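Open day at Skyrme, some notes before I forget it all

Typing this on the train with 5 percent battery left on the laptop so excuse the state of it. Will tidy up later. (I never tidy up later.)

So. Mirnstead. Went out there on 27th March for the Skyrme open day, which I'd signed up for back in the winter and then completely forgot until the reminder email came. Skyrme do robot arms, or the software for robot arms, depending who you ask. Old brick building past the station, new sign, bad parking. I walked.

Place was packed. The woman on the door said they'd had 325 sign up and were expecting half to show, and then it looked like everyone came and brought a kid. Name badges ran out before I got there. I got a sticker with somebody else's first name crossed out. Fine.

Coffee was good. Putting that down first. Proper coffee, and little almond things that went fast.

First hour was talks. Skipped most of one, caught the second, which was Deolinda Barros on teaching an arm to pick up everyday stuff. She was the reason I went really. Heard her on a podcast last May and she was the only guest in the whole series who talked about what her robots are bad at. Same in person. Talks fast, no script, walks around a lot. Had one slide that just said "the cup is the hard part" and stayed on it for maybe ten minutes.

Her point, as best as I can read my own handwriting: people see an arm lift a car door and figure a pen must be easy. But the car door is in the same place every time. Somebody bolted down a jig so it would be. A pen in a holder leans whichever way it feels like, and the holder slides if you bump it, and there's other stuff next to it. You and I don't even look when we grab a pen. The arm has to work out where it is, which way it tilts, how to come down on it without clipping the rim. And then do it again tomorrow when someone has moved it two inches.

So they practice in simulation first. The program they use for this is called Ceren, in-house thing, and that was the main demo after the talk. Big screen, a rendered room, rendered arm, little everyday objects on a round table. You stand there and watch it go for things. Sounds dull, I was there for 40 minutes. 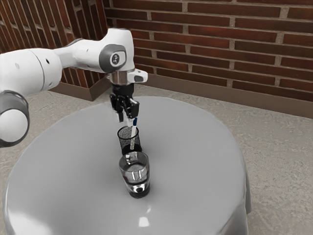

The line for it was long but it moved. Two people running it, both younger than my backpack, and they took questions the whole time without stopping what they were doing. I asked how many tries it takes before a new task is any good. The guy said they'd done 700 runs of the pen one before lunch the day before, just left it going. On a real arm that's days, plus somebody standing there putting the pen back. In the simulator you reset and it's all back where it started. I think that's the bit that finally clicked for me. I knew simulation was cheaper, I hadn't thought about the putting back.

Other thing I hadn't thought about, glass. Somebody behind me in line asked why they'd bother with drinking glasses when plastic cups would be easier, and the answer was that's exactly why. Clear things are a pain for cameras. You get the table showing through, you get shine in weird places, depth sensors give you garbage or nothing. So they put glass near the things the arm has to pick, on purpose, to see if it gets confused. Deolinda said in her talk that a kitchen is basically a room full of things designed to mess with a camera. Wrote that down and underlined it.

They change the room too. Walls, floor, lighting, table covering, where everything sits. The idea is if it only ever practices in one room it learns the room and not the job. The term is domain randomization, which I knew, and had been pronouncing with great confidence at work for a year while understanding maybe half of it. A kid in front of me asked if they could make the floor lava. They said not today but they did look at each other.

OK what else. The real arms.

Those were in the back, behind a rope, one from Skyrme and one from Paltov, who make grippers and had a table there. Smaller crowd, which surprised me, I'd have thought people would go straight for the hardware. The Paltov one was sorting sockets by size into trays and it was slow. Really slow. It missed one, stopped, sort of thought about it, went back and got it. Got a round of applause for that, bigger than anything it got right first time. I clapped too.

Talked to the Paltov guy for a while about finger pads. I'd had no idea there was so much to say about finger pads. Soft ones hold better but wear out, hard ones last but drop anything smooth. He had a bag of dead ones, all chewed up, and let people handle them. He said a set costs 200 dollars and some customers burn through them way faster than they should becuase they run the grip force at max for everything. Which, guilty. We do that. I did not tell him we do that. Going to bring it up at work though, quietly.

Asked him whether stuff learned in the simulator actualy holds up once you put it on the real thing and he made a face and tipped his hand side to side. Some of it. Big motions yes. The last half inch, where it's touching something, not so much. Friction is the problem, contact is the problem. He said he's seen perfect runs on a screen go to pieces on a real bench over a bit of tape residue. Then one of the Ceren people came over and they had a polite little argument about it for five minutes and I just stood there eating an almond thing. Best part of the day probably. Wish they'd put the two of them on stage.

Her side of it, for balance — you don't need the simulator to be right, you need it to be wrong in enough different ways that real life looks like one more version. I've been turning that over since. Not sure I buy it for fine work. I buy it for finding things and getting the arm over to them.

Things I didn't get to: the workshop where you build a tiny gripper out of cardboard and string (full, all kids, one very determined grandfather), the tour of the upstairs (also full), and the raffle, which I entered and then left before the drawing so if I won something it's gone.

Complaints, small ones. Sound in the main room was bad, lots of echo off the brick, and the back rows kept shouting "louder" at people who already had mics. The schedule on the website had the talks in a different order from the schedule on the wall. Also there was one bathroom. One. For that crowd.

Things to look up when I'm home:
Deolinda's paper on cluttered tables, she said it's free to read but I didn't catch the title
whether Ceren is ever going to be public (asked, got "we'd like to", so who knows)
finger pad wear chart from Paltov, he said email him, card is in my coat pocket
what our grip force is set to. Yikes

I was going to stay for the panel at the end but the next train after this one was two hours later and my feet hurt. People were still coming in when I left. Somebody had written "robot this way" on the sidewalk in chalk with an arrow, pointing at the wrong door, and there was a family standing at it knocking. Sent them round the side.

They're doing another one next year apparently, bigger space, maybe over two days. I'd go. I'd go earlier and get in the workshop line first, grandfather or no grandfather.

Battery's at 2. If anyone reading this was there and stayed for the panel, tell me in the comments if it was worth it, and who won the raffle. Posting now before it di

ok plugged in, found an outlet under the seat. Posting.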